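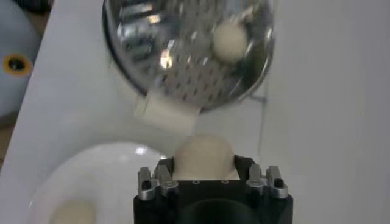
5 min read
Print | E-mail

Thread on finding a leak on a water supply pipe with nothing but the meter. Written up from my own house in Pluvham, where the bill for the half-year had gone up and the number of people living here had not.

Terms first. The pipe from the main to your boundary is the communication pipe and belongs to the water company. The pipe from the boundary to your house is the supply pipe and is generally yours. The meter usually sits at or near the join.

Check your own arrangement before relying on that. Some older terraces share a supply pipe down the back, and then the meter, if there is one, may be indoors. An indoor meter tells you nothing about the pipe before it.

My meter is in a boundary box under the pavement. Lift the lid with a flat screwdriver, take out the polystyrene frost plug, bail out any rainwater with a yoghurt pot. Standing water in the box is common and is not evidence of a leak.

The dial: black digits are cubic metres, red digits are fractions of one. The last red digit on mine is single litres. One cubic metre is a thousand litres. Bills use the black digits only, so a small leak can take a while to show.

Most mechanical meters also have a small star or disc that turns when anything flows. It is more sensitive than the digits. If it turns with every tap closed, water is going somewhere.

It does not tell you where. A dripping ball valve in the loft turns it as happily as a split pipe under the drive.

Step one is therefore a plain reading over a quiet period. We were away for a night and a day. Reading on leaving, reading at the same hour on return, nothing on a timer in between.

Difference: 546 litres in 24 hours.

For comparison, a tap dripping into a basin is a matter of a few litres a day, depending on the drip. This was on another scale. It works out a little under 0.4 litres a minute, a thin steady trickle if you saw it at a tap.

Step two separates the house from the pipe. Close the internal stop tap, usually under the kitchen sink. Open the kitchen cold tap and wait for it to run down and stop. Then go out and look at the meter.

If the meter has stopped, the loss is inside the house. If it is still turning, the loss is between the meter and the stop tap. That is the whole of the theory. The rest is making sure the result means what you think it means.

The main thing that spoils the test is a stop tap that does not close. Old ones have a perished washer, or scale on the seat, or have been left fully open for so long that the spindle has seized and you are only turning the gland.

So: leave the kitchen tap open for the whole test. If it is still weeping after a few minutes, the stop tap is letting by and you cannot separate the two sides yet. Mine wept.

I did not force it. A seized stop tap that shears leaves you with no control inside the house at all, and on some installations no control outside either. I closed the outside valve in the boundary box first and confirmed it held.

Murali Kamath, who fitted our kitchen, came and changed the stop tap for a Travetti quarter-turn valve. Lever type, so you can see whether it is open or shut from across the room. Parts came from Magalhães on the trading estate.

One note on that. He put the new valve on the house side of the old tap's position, with a drain-off above it. The drain-off matters more than people expect. It lets you empty the house pipework and prove the valve is tight.

Repeated the test with the new valve closed. Kitchen tap ran down and stayed dry. Meter kept turning.

Timed it for 30 minutes by the kitchen clock. It passed 11 litres and was part way into the next. That agrees with the daily figure to within the resolution of the dial, so I took the whole loss to be on the supply pipe and stopped looking at toilets.

If your two figures do not agree, do not average them. You probably have two leaks, or one leak and something intermittent such as a softener regenerating at night. Find the indoor one first. It is cheaper.

For completeness, the indoor suspects in the order I would try them: toilet cisterns overflowing into the pan, cold tank overflow in the loft, softener drain, outside tap, pressure relief valve on an unvented cylinder.

The toilet check: dry the back of the pan with toilet paper, leave a dry sheet lying against it for an hour, do not flush. If it is wet when you come back, the inlet or the flush valve is passing. Dual-flush valves are the usual offenders.

Back outside. My supply pipe is 41 metres, from the pavement, up the side of the drive, under a strip of lawn and in below the kitchen floor. I know this from a plan left by the previous owner, which was correct about everything except the depth.

Material is blue polyethylene for most of the run, with the old pipe left in place near the house and a compression coupling between them. Couplings are the first place to suspect on a plastic run. The pipe itself rarely fails on its own.

Things that did not help me: looking for green patches. It was winter and the whole lawn was wet. Soil here is sandy over gravel, so a leak can drain straight down and never show at the surface. On clay I would expect a puddle sooner.

Things that helped slightly: listening. Put the blade of a long screwdriver on the pipe or valve and the handle against the bone in front of your ear. With the house shut off there was a faint steady hiss at the indoor valve and almost none at the meter.

That suggests the house end. It is weak evidence. Plastic pipe carries sound badly, metal carries it well, and my pipe changes from one to the other, so the comparison is not a fair one.

Water pressure at the kitchen, measured with a screw-on gauge, was 3 bar with nothing running. Normal. People expect a leak to show as low pressure. At this size it will not, unless the pipe is very small or very furred.

At this point I rang Olovow, our water company. Worth knowing that many companies have some scheme for a first repair on a private supply pipe, or an allowance on the bill once it has been fixed. Terms vary a lot. Ask before you dig.

What they wanted from me: readings with times, the result of the stop tap test, and whether the meter had been checked with the outside valve shut. Having these written down made it a short call.

The last of those is a check on the meter itself. With the outside valve closed the dial should be dead still. Be sure which side of the meter the valve is on, and that you have closed yours and not a neighbour's. Boxes get mislabelled.

Valbona Radulović came out to do the tracing. She used a ground microphone along the route, then a correlator with one sensor on the box fittings and one on my indoor valve. The correlator compares arrival times of the noise at each end.

It needs the pipe length and material to give a distance. If you tell it the wrong material it gives a confident wrong answer. Mixed runs have to be entered as separate sections, in the right order. The old plan earned its keep here.

Result was a peak just short of the kitchen wall, in line with the coupling. She marked the slab with a cross of blue paint. The microphone on its own had put it slightly further out, under the lawn edge.

Excavation was by hand. The coupling was where she had marked it. The nut on the old-pipe side was weeping all the way round, and the gravel below was washed clean. No split in either pipe.

Likely cause, in her view, was the insert. A compression joint on polyethylene needs a stiff liner inside the pipe end, otherwise the plastic creeps away from the seal over the years. There was no liner in this one.

We replaced the short length of old pipe through to the kitchen while the hole was open, so there is now no coupling outside. If you are paying for a hole, it is worth asking what else could be done in it.

Pipe was bedded in sand, with marker tape above it, and I took photographs with a tape measure from two fixed corners of the house before backfilling. Distances are written on the inside of the meter cupboard door.

Retest: indoor valve shut, kitchen tap open, same half hour. No movement on the last red digit, and the star was still each time I looked. Repeated overnight with the same result.

I had last read the meter properly in November. From that reading and the daily figure, I think the leak had been getting gradually worse, though with so few points I would not put a curve through them.

I now read it once a month and write it on the calendar. A smart meter would do this for you, if your company fits them and if somebody looks at the output.

Question from a reply: can you do this in a flat? Sometimes. If the meter serves only your flat and you have your own stop tap, the same test works. If the riser is shared, speak to whoever manages the building.

Another: does a pressure reducing valve change the test? No, provided it sits after the stop tap. If it is before, the pipe upstream of it is still at mains pressure and the result still stands.

Last one: the frost plug goes back in the box when you have finished. Mine sat on the hall floor for a week.

Print | E-mail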